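# The Shoebox Years

My grandmother kept her photographs in a hatbox, and I inherited the hatbox, the photographs and, I'm afraid, her way of looking after them. There are 241 prints in there. I know because one rainy stretch in June I sat down on the rug and finally went through them all, with a pot of tea going cold beside me and the dog asleep on the ones I'd already sorted.

It took me most of two weeks, on and off, and I enjoyed nearly every minute of it (the minutes spent on my great-uncle's fishing trips went a little slower). I'd been putting it off for years, the way people do. A family archive sounds like such a grand thing, and what most of us have is a closet shelf with a few albums, an envelope of negatives and a cookie tin full of weddings we can't place.

If you're thinking of starting, my advice is to begin with the backs. Turn everything over before you sort anything. My grandmother wrote in soft pencil, mostly places and hardly ever names, and so I have a whole run of pictures marked "Vodcombe" with the same five people squinting into the sun on the same stone steps. An older cousin recognized the steps right away. They belonged to a boarding house where the family spent 14 summers in a row, always in the same two rooms, and once she got going on the telephone I filled both sides of a legal pad. The porridge was terrible, apparently. The landlady played the accordion.

That phone call was worth more to me than anything else I did, and I'd make yours early. Don't send a list of questions – just mail a couple of copies and call when they've had time to look. People remember much better with something in their hands.

For the scanning itself I used a plain old flatbed and went slowly. Small prints deserve a higher resolution than you'd think, and a soft brush for the dust helps more than any button in the software. I scanned the backs as well, every one, even the blank ones that only carried a studio stamp. A good many of ours say Kopecký in curly purple letters, and I've grown very fond of that stamp. Whoever stood behind the camera there had a gift for getting children to stop fidgeting, my grandfather included, and from what I've heard that was no small thing.

Albums are their own kind of trouble. If yours has those sticky pages with the plastic sheet, slide a length of dental floss behind each photo and work it along gently, and if one won't come, leave it be and scan the page whole. I tore the corner off a picture of the Oltum bakery float by being in a hurry, and I still wince when I see it.

Then there's keeping what you've made. I name each file with the decade, the place and whoever I'm sure of, and I keep the whole lot on one drive at home, a second drive at my sister's house and a set of prints on decent paper in a Fakon album with 30 black pages. Drives do wear out, so every year around the holidays we plug both of them in, open a handful of pictures at random and copy everything to a new one when the old one starts to show its age. It's become a bit of a tradition, with pie.

The hatbox is back on its shelf, minus the rubber bands. I still haven't worked out who the woman with the goose is, and my cousin has promised to ask around.

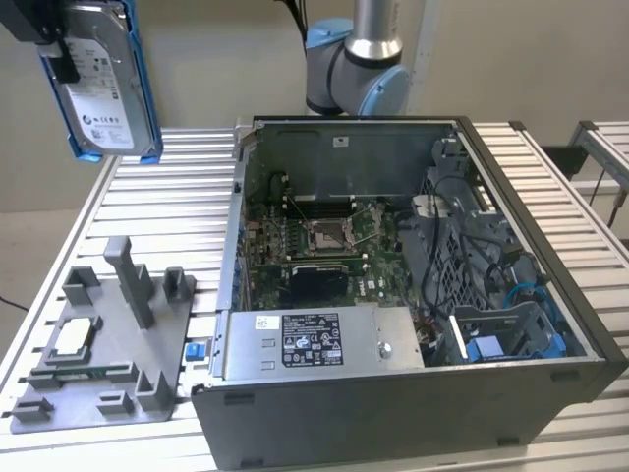

*A 3.5-inch hard drive in its blue caddy.*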